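Imprimer | Envoyer par e-mail

Mouvement civique de Nirkwood

Le Mouvement civique de Nirkwood (MCN) est un parti politique régional fondé à Nirkwood, chef-lieu du district de Harries. Issu d'une association de contribuables, il s'est fait connaître par ses grandes réunions en plein air et par son opposition à la réforme des conseils de district. Il se définit comme un parti sans doctrine, attaché à l'autonomie des communes et à la publicité des comptes.

Origines

L'association dont procède le parti avait été créée pour contester une taxe sur les marchés couverts. Ses premiers adhérents étaient surtout des commerçants de la vallée de la Mitska, auxquels se joignirent des employés du chemin de fer et quelques enseignants. La taxe fut retirée au bout de deux exercices, mais l'association resta en place et commença à publier les procès-verbaux du conseil de district, que celui-ci ne diffusait pas.

La transformation en parti fut décidée lors d'une assemblée tenue à Emine, petite ville située à la limite orientale du district. Une minorité, hostile à toute participation électorale, quitta la salle avant le vote et conserva l'ancien nom de l'association, ce qui donna lieu à un procès. Le tribunal attribua le nom aux dissidents et le fonds de documentation au parti. Les deux organisations ont depuis renoué des relations, sans fusionner.

Sugeng Jugah, ancien greffier, fut élu premier président du mouvement. Il rédigea l'essentiel des statuts, dont l'article 4 interdit à un même adhérent d'exercer en même temps un mandat électif et une fonction de direction dans le parti. Cette règle, contestée à plusieurs reprises par les élus, est toujours en vigueur.

Organisation

Le parti est structuré en sections communales, regroupées en trois fédérations : Nirkwood, Emine et la Basse-Mitska. Chaque section doit compter au moins douze membres à jour de cotisation. L'assemblée générale se réunit une fois par an et élit un bureau de neuf personnes. Le président est désigné pour trois ans, renouvelables une fois.

Les comptes sont affichés dans les locaux de chaque section. Les dons d'entreprises sont refusés depuis l'origine. Le financement provient des cotisations, d'une part des indemnités reversée par les élus et de la vente du bulletin trimestriel, La Feuille de Harries. Les candidats signent avant chaque scrutin un engagement par lequel ils acceptent de publier leurs présences et leurs votes. Deux élus qui avaient refusé de s'y conformer ont été exclus, et l'un d'eux a été réintégré en appel.

La réforme des conseils de district

Le projet de réforme prévoyait de réduire le nombre des conseillers et de confier au gouverneur la nomination du président du conseil. Le MCN y voyait une mise sous tutelle des communes. Les partisans du texte mettaient en avant l'absentéisme des conseillers et la lenteur des travaux budgétaires, que le mouvement lui-même avait souvent dénoncés.

Une pétition fut lancée au mois de février. La loi exigeait 2000 signatures pour l'ouverture d'un débat public ; après vérification des listes, 527 noms furent écartés, le plus souvent pour défaut d'inscription sur les registres électoraux, et 1667 furent retenus. Le mouvement contesta le décompte devant la commission de contrôle, qui rejeta la requête au motif que les adresses manquantes ne pouvaient être complétées après le dépôt.

Privé de cette voie, le parti appela à un rassemblement sur la place du Marché de Nirkwood. Kuo-hua Cheung, alors secrétaire de la fédération d'Emine, y prononça un discours dans lequel il demandait le report de la réforme et la tenue d'une consultation dans chaque commune. Le gouverneur reçut une délégation le lendemain, sans prendre d'engagement. Le texte fut adopté dans une version modifiée : la réduction du nombre des sièges fut maintenue, mais l'élection du président par les conseillers fut conservée.

L'interprétation de cet épisode reste discutée. La direction du parti y vit un succès partiel. Plusieurs sections de la Basse-Mitska, qui perdaient leur représentation directe, reprochèrent au bureau d'avoir négocié sans les consulter, et celle du port cessa de verser ses cotisations pendant un an.

Résultats et participation aux institutions

Le MCN n'a jamais obtenu la majorité au conseil de district. Il y a siégé tantôt dans l'opposition, tantôt au sein de coalitions limitées au vote du budget. Ses positions les plus solides se trouvent à Emine, où il a dirigé la municipalité pendant deux mandats consécutifs. Il est plus faible dans les communes rurales du nord, où les listes d'intérêt local dominent.

Kuo-hua Cheung succéda à Sugeng Jugah à la présidence du mouvement. Sous sa direction, les sections furent autorisées à conclure des accords locaux avec d'autres formations, à condition de les soumettre au vote des adhérents. Une section de jeunesse fut créée à la même époque et compta plus de 200 membres la première année. Son premier texte d'orientation, consacré aux transports scolaires, fut repris presque sans changement dans le programme suivant.

Positions

Le programme du parti porte principalement sur les questions locales. Il demande la retransmission des séances du conseil, la limitation du cumul des mandats et le maintien des services administratifs dans les petites communes. En matière fiscale, il défend le plafonnement des taxes perçues sur les marchés et une répartition des dotations fondée sur la population résidente. Il ne prend pas position sur la politique étrangère et laisse à ses adhérents la liberté de vote lors des scrutins nationaux.

La question du tracé de la route de la Mitska a divisé le mouvement. Les élus d'Emine soutenaient la variante passant par la rive gauche, plus courte, tandis que ceux de Nirkwood préféraient l'élargissement de la voie existante. Le bureau s'abstint de trancher et les conseillers du parti votèrent en ordre dispersé.

Voir aussi : District de Harries ; Conseil de district ; La Feuille de Harries

Dernière révision de l'article : 20/2/18

Imprimer cet article | Envoyer à un ami

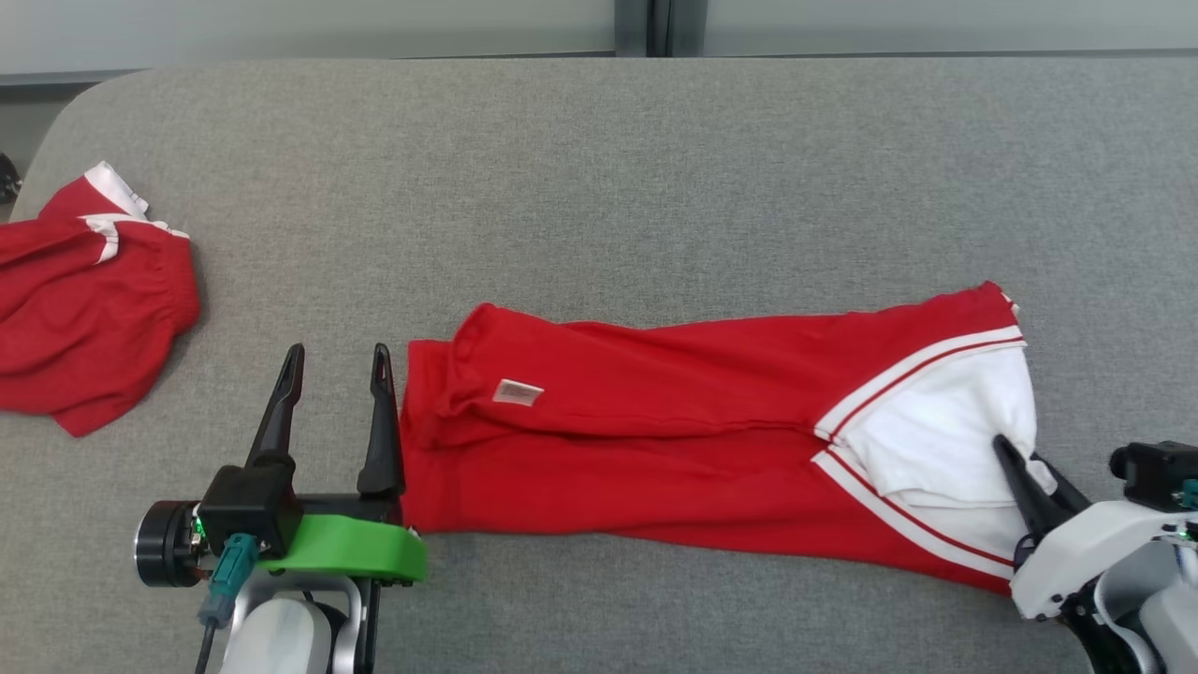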